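The Squeeze Test

Two grippers, one kitchen counter and a paper bag with no interest in cooperating
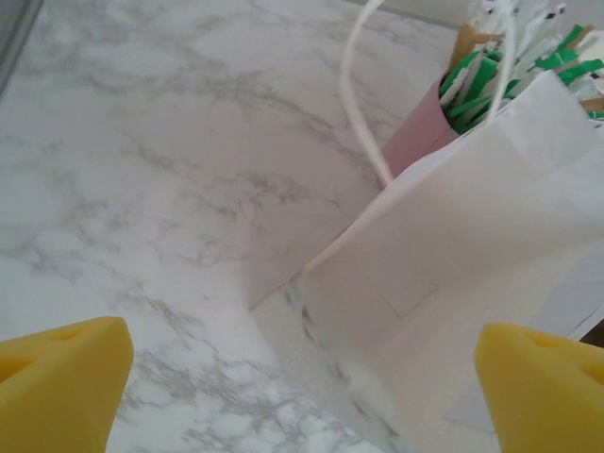
Foam fingertips over a tipped paper gift bag, from the wrist camera.

The hardest thing Yufang Qiu has asked a robot to pick up weighs less than a sandwich. She has, in a previous job, had arms swinging engine parts around a shed in Jillton, and she remembers those parts with real affection. They were heavy, greasy and exactly the same shape every morning.

A gift bag has no such manners. It sags. It has a front only when it feels like it. Lying on its side on a marble-patterned counter, white paper against white and grey, it offers a camera very little to go on and a pair of fingers even less.

Qiu and her colleague Shufen Liao have spent most of February finding out which fingers mind the least. In one corner is the Stoker, a stiff parallel gripper with hard pads and the bedside manner of a bench vice. In the other is the Callar, which wears chunky yellow foam tips and looks as though it was designed by someone who'd been told off for breaking things. Both bolt to the same arm. Both carry a small camera at the wrist, so whatever goes wrong can be enjoyed again later from close up.

The test is 300 attempts per gripper, spread over a menu of household nuisances. The bag is item 4 on the list and the one everybody wanders over to watch. It can be taken by its twisted paper handle, pinched at the rim or grabbed bodily around the middle, and each has its supporters. Liao is a handle person. Qiu thinks handles are a trap.

"The handle's a lovely target until you close on it," she says. "Then you've got a piece of cord and a bag that's decided to go somewhere else."

The Stoker turned out to be a handle specialist. Its hard pads meet cleanly, and a thin cord stays where it's put. Ask it to hold the body of the bag, though, and it folds the paper like a man trying to get a road map back into the glovebox. By the end of the first week the recycling bin held a small museum of its work.

The Callar takes the opposite view of life. Foam spreads the load, so it can close on a paper side panel and leave it more or less as it found it. On cord it's vague. The handle settles between the tips and swivels, and the bag swings about beneath like a lantern on a ferry.

Then there's the matter of seeing. The wrist camera gets a fine view of its own fingertips, which are bright yellow and never in any doubt. Pale paper on pale counter is another story. The software, a package called Siliņa, is much happier with anything colourful, and given a bundle of green and white strips near the mouth of the bag it will favour them over the bag itself. Liao has sympathy. "I'd go for the green bits too," she says. She has since spent two days persuading it otherwise.

The gripper swap itself takes four bolts and, on a good day, no swearing. Recalibrating the camera afterwards takes longer, and it's the part both women would happily pay someone else to do. Any comparison table that leaves out recalibration, Qiu says, was written by a person who owns one gripper.

The lab log now stands at 737 entries, counting false starts, practice runs and an afternoon lost to a loose cable. Liao's running notes sit in a column beside the scores. One entry reads, in full, "No." Another says, "Better than me before coffee."

As for a winner, Qiu would take the foam for the bag and the hard pads for nearly everything with a handle, and she'd like a single gripper that did both at a price her manager could read aloud. For now the yellow tips stay on until Friday, when the Stoker goes back on the arm and the bag gets another turn.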